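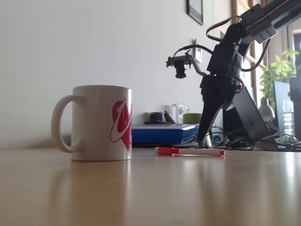 The arm, a marker and my coffee mug, mid-morning

So the arm moves! It has moved before, if you count the twitching in my last post, but now it goes where I tell it, more or less, and I've spent most of August sitting at this table telling it to go places.

Quick catch-up if you're new. I'm building a small desktop arm out of hobby servos and brackets, with a gripper on the end and a little camera on the wrist. The plan is for it to pick up a marker and drop it in a cup. That's it, that's the whole plan. My brother-in-law asked what it would do after that and I said pick up a different marker.

The brackets are from a Korkero kit I bought secondhand (two bags of screws missing, thanks a lot) and the servo board is a Plarkska, the small one. I almost went with the bigger board and I'm glad I didn't, the small one has been fine and the manual is readable. The software is my own mess. I call it Clivura, after a typo I made so many times that I gave up and renamed the folder.

Most of this month went to wiring. I had the servo leads way too short at first, so every time the wrist rolled past a certain point it would tug a plug loose and the gripper would go limp. I went through every joint with 300 mm extensions and left big loops up near the top. It looks like a bird started a nest up there, but I can swing the wrist all the way over now and nothing pulls. I still need to tidy the cables by the laptop. I've been saying that since June.

Then the camera. I put it on the left side of the wrist, looking past the fingers, and my first bracket was too long and it bumped the upper segment whenever the arm folded up. The second one is metal and shorter and I like it a lot better. The window is the bigger headache. The table is shiny, the sun comes in from the plant side, and the camera sees these long bright streaks and thinks they're something worth grabbing. I've tried the blinds, I've tried turning the exposure down, and next I'm going to try a plain old placemat.

For the numbers people: the log had 1,931 lines in it when I stopped last night, and in the last batch of 30 tries it got the marker 11 times. Red caps work much better than black ones, I guess because the black ones look like the gripper to it? If you know more about this than I do, please leave a comment.

Big thanks to Osvaldo Vasconcelos, who read my post about the shoulder joint shaking and wrote me a really long email about power supplies. He was right, mine was sagging whenever two servos moved together. I swapped it out and the shake is gone except at full reach, where I think it's just the weight of the gripper hanging out there.

Still on the list: placemat, cable ties, a better home pose (right now it parks with the fingers way too close to the table), and slower closing on the gripper so it quits flicking markers onto the floor. I found one under the radiator yesterday. I'll post the bracket drawings once I fix the hole spacing, which is off by a hair on one side.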